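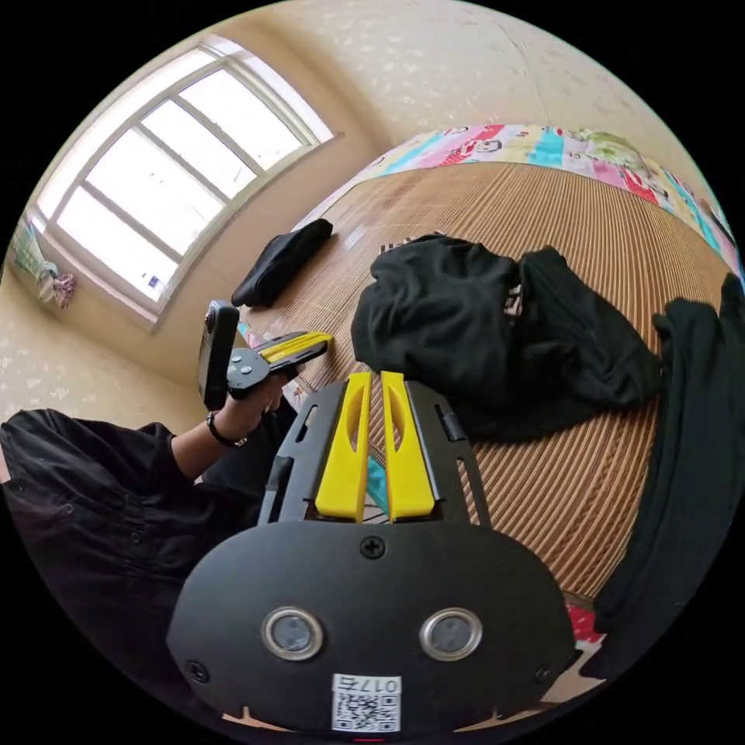

Section 4. Putting the mat on the bed and using it for folding clothes

This section is for the Foltwood woven sleeping mat, all sizes. Please read it completely before you open the roll. The mat is used for sleeping in the warm months, and many of our customers use it also in the daytime, as a flat place to sort and fold their clothes. Both uses are explained.

4.1 Before you start

Take everything off the bed, also the pillows. The mattress must be dry and it must have a fitted sheet or a mattress cover. Do not put the mat directly on bare foam, as foam holds the moisture and the back of the mat can get spots.

You will need:
a soft brush
a cotton cloth, slightly damp
the four elastic corner bands from the bag (Proden type, gray)

Caution: Keep the roll away from radiators and open flame. A mat which was stored in a very dry room can crack if you open it fast.

4.2 Opening the roll

1. Leave the roll in the bedroom for one night with the plastic removed.
2. Put the roll at the head end of the bed, with the smooth side up and the sewn border on the outside.
3. Unroll it slowly toward the foot end. Use both hands and keep them wide apart.
4. If the end of the mat rises, do not bend it backward. Put a folded blanket on it and wait until the next day.
5. Wipe the top side with the damp cloth, always in the direction of the strips. Wait until it is dry before you lie on it.

Note: A light smell of dry grass is normal in the first days. It goes away faster with an open window.

4.3 Fixing the corners

1. Sew or button one corner band to each cloth loop under the border.
2. Lift the corner of the mattress and pull the band under it. Do not pull by the mat itself.
3. Check that the mat lies flat in the middle. If there is a wave, one band is too short. Make it longer by one button.

If you use a quilt at night, fold it in the morning and leave it at the wall side or at the foot, beyond the edge of the mat. A quilt can also stay under the mat on a hard mattress, but then the corner bands will not hold well and you should leave them off.

4.4 Folding clothes on the mat

The mat is good for folding because the cloth does not sink into it like into a soft cover. Please work in this order.

1. Brush the mat. Small dust is seen very quickly on black clothes.
2. Put the clothes which are not folded yet on one half of the mat, in one loose pile. Keep the other half free for folding.
3. Take one garment. Look for the tag inside the neck or at the waist, so you know which side is the back.
4. Close the buttons. For a shirt with long sleeves it is enough to close the top one, the middle one and the cuffs.
5. Lay the garment with the front side down. Smooth it from the middle to the outside with your flat hand. Do not rub across the strips, as thin knitted cloth can catch on them.
6. Fold the sleeves to the back, then the two sides, then fold up from the bottom. For trousers, put one leg on the other and fold two times.
7. Put the finished piece near the edge of the mat, away from the pile.
8. Long garments and those which crease easily should go on a hanger directly. Do not leave them over the edge of the bed for the night.

Note: Dark clothes which are new can give color to the mat, above all when they are damp. Wash them one time separately before you put them on it.

Caution: Never iron on the mat. Hot metal leaves a brown mark that can not be removed. Take off rings and bracelets with sharp parts, they can pull out a strip.

If you bought the Radier shelf boxes together with the mat, make the last fold so that the piece is not wider than 38 cm. Then it goes in the box without a second folding.

4.5 Care and storage

1. Shake the mat outside when the season is finished and brush both sides.
2. Let it hang in shade for one afternoon. Do not put it in strong sun in July, the light strips will turn yellow.
3. Roll it with the smooth side outside and tie it with two cotton ribbons. Do not fold it.
4. Store it standing up, in a cloth bag.

The border thread is Kravets cotton, color number 530. If the border opens, you can repair it at home with a thick needle. Make the stitches 9 mm long and go through the old holes where it is possible.

For replacement of corner bands, write to the shop where you bought the mat and give the size from the sewn label.

Text of this section: Delia Lazăr
Last changed: 29/08/2019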